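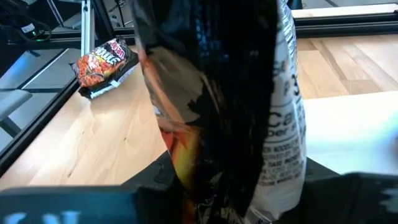
Home | Blog | About | Archive

Jan 11, 2019

I have packed orders at Flotgate in Jellcombe since 2004. For most of that time the job has been the same. You take a tray, read the sheet, pick what is on it and pass it down. Noodles, mostly, as the Rajput contract is noodles and sauces and they are our biggest customer.

The arms are working on the noodles first. Management call it the Etetti project, and we were told about it last April in a meeting that lasted 15 minutes. The question everyone wanted answered was whether there would be job cuts. The answer was no, not on this site, and so far that has been true. Two people who left in the summer were not replaced, though.

Packets are harder than boxes. The film is shiny and it gives when you squeeze it, and a full bag never sits the same way twice. I had never thought about that in all my years of picking them up.

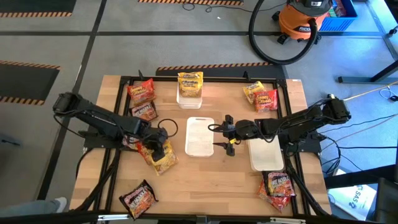 Two arms, one table, and noodle packets on most of it.

What has changed for me is the hours on my feet. I spend part of the shift on checking now, which means a screen and a stool. My knees like it. My pay is the same, which the union has raised — checking used to be a grade up. There are 37 of us on the packing side and only 8 have had the training. The rest are asking when it's their turn and they are right to ask.

I miss the talking. On the old line you stood opposite someone all day. At the checking desk you face a wall. I've asked for the desk to be turned round and they said they would look at it.

Share this | 8 shares | 15 comments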